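Setting Log Retention and Rotation on Andamow Collector Hosts

Applies to all hosts running the Andamow log collector. Read the whole page before changing a production host.
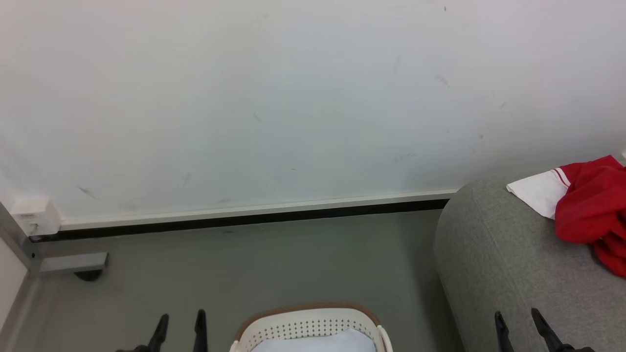 Unrotated logs remain the most frequent cause of full disks on collector hosts. The default configuration writes to a single file and never closes it, so growth continues until the partition is full. Small leftovers build up in the same way as the dark scuff marks on an off-white wall: each one is faint and easy to overlook, and they are dealt with only when someone finally looks at the whole surface. Retention settings should therefore be applied when a host is first built.

Before you begin

You will need administrator rights on the host and a maintenance window approved by the platform team. Confirm that the log partition is separate from the system partition. If the two share a disk, stop and contact Kaisu Tuominen.

Step 1. Check current usage

Run du -sh /var/log/andamow and record the result in the change ticket. Any host above 88 percent of its log partition must be cleared before new settings are applied. Do not delete a file that the collector still has open. The space will not be released until the service restarts.

Step 2. Set the rotation size

Open /etc/andamow/collector.conf and find the section named output. Set max_file_mb to 373 and compress to true. The compressed files are then small enough for the nightly transfer to Steron, the archive store.

Step 3. Set the retention period

In the same section, set keep_days to 29. Hosts that carry billing records follow a separate schedule and must not be changed under this procedure. Shayne Hapeta maintains the list of those hosts.

Step 4. Reload the service

Run systemctl reload andamow-collector. A full restart is not required and will drop any events held in memory. Check the status output for the line "rotation enabled."

Step 5. Verify

Generate test traffic with the command andamow-test --events 3000. Force a rotation with andamow-ctl rotate, then confirm that a compressed file appears in the archive directory and that the active file has a new start time.

Troubleshooting

If the reload fails with a permissions error, check that the archive directory is owned by the collector account. If files rotate but are not compressed, the gzip package is probably missing from the base image. This was corrected in the November image, but older hosts may still be affected.

Questions about this procedure should be sent to Daniyal Qureshi.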